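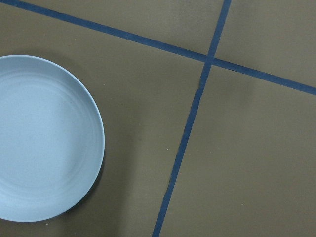 Brodie Sutcliffe wrote in to say that the April readings prove the shielded streetlights are working and that we should announce it before the grant year is out. I would like to hold off. The numbers did get better. I am not convinced the sky did.

Print this page | E-mail this page

Loswood Night Sky Survey
Progress report to the Grimshaw Fund
19 May 2023

Where we are

The grant paid for 3 Clirker sky meters, their weatherproof housings, and a year of hosting for the data. All 3 meters are up. One is on the roof of the Loswood library, one is at the old pump house, and one is out at Garora, where the observing club keeps its telescopes. Garora was meant to be our dark comparison site. It is darker than town, but there is a greenhouse operation to the south that lights up on a schedule I haven't been able to work out, and until I do I would not lean on that site for anything.

We planned on 40 usable nights by now. We have 30. A usable night, under the rules we sent you with the application, means no moon above the horizon, no cloud over any of the meters, and at least two hours of unbroken readings. I was asked by two people on our own side whether we might loosen the cloud rule to get the count up. We did not. Thin cloud over a town reflects the streetlights and makes the sky read brighter, and thin cloud over a dark site can make it read darker, so a loose rule would spoil exactly the comparison you are paying for.

The April result

Average readings at the library came in darker than the winter average. The change is in the direction everybody wanted, and it came right after the town finished putting shields on the Main Street lamps. I have three problems with it.

First, the snow was gone. Snow on the ground bounces a lot of light upward, and we had it for most of the winter nights. Take it away and the sky over any town will look darker, shields or no shields.

Second, the winter Milky Way and the spring sky are different things to point a meter at. In spring, after dark, we are looking out of the plane of the galaxy and there is simply less up there. Umesh Nigam has tried to correct for this and I think he did it properly, but his correction is a good share of the size of the effect we are trying to measure.

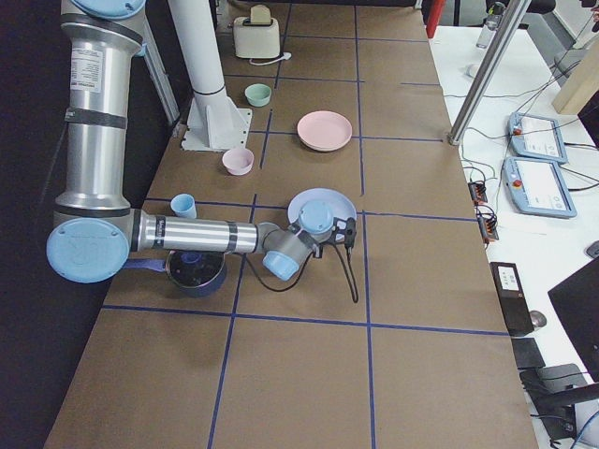
Third, the library meter was cleaned in April. Marta Hrynyshyn took the housing down, wiped the window, and put it back. She logged it, as she should. A clean window ought to let in more light and push the readings the other way, so this may even help Brodie's case. But we don't have a before-and-after check on that meter against either of the others, and I don't like guessing which way an error runs when the guess happens to suit us.

Visual counts

Alongside the meters we ask people to go outside and count the stars they can see inside a set patch of sky. We have 44 counts so far. Nneka Babalola has been through all of them, and her view is that they tell us more about the observers than about the sky. People who have done it before see more stars. People who wait the full time for their eyes to adjust see a lot more. We changed the instruction sheet in April to put the waiting time at the top in large type, and of course the counts went up. I would not put that in a press release either.

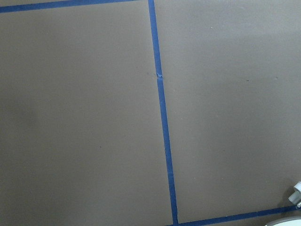
So is the money being wasted? I don't think so, but you won't have an answer this year. What we need is the same season twice, with the same meters in the same spots, and the earliest we can have that is next April.

Spending

The meters came in under budget and the housings over it, and the two nearly cancel out. Hosting is paid through the end of the term. We have not touched the travel line. Ataahua Kingi has the receipts and will send the full sheet separately.

What happens next

All the meters will come down for a week during the June full moon and sit side by side at the pump house, so we can see how far apart they read on the same sky. This should have been done before they went up. I argued for it then and lost, and I mention it only so that the gap in the June record doesn't come as a surprise.

Nneka wants to drop the visual counts. I would keep them for the outreach, and leave them out of the analysis. If the Fund has a preference, please tell us before the summer sheets are printed.

Print this page | E-mail this page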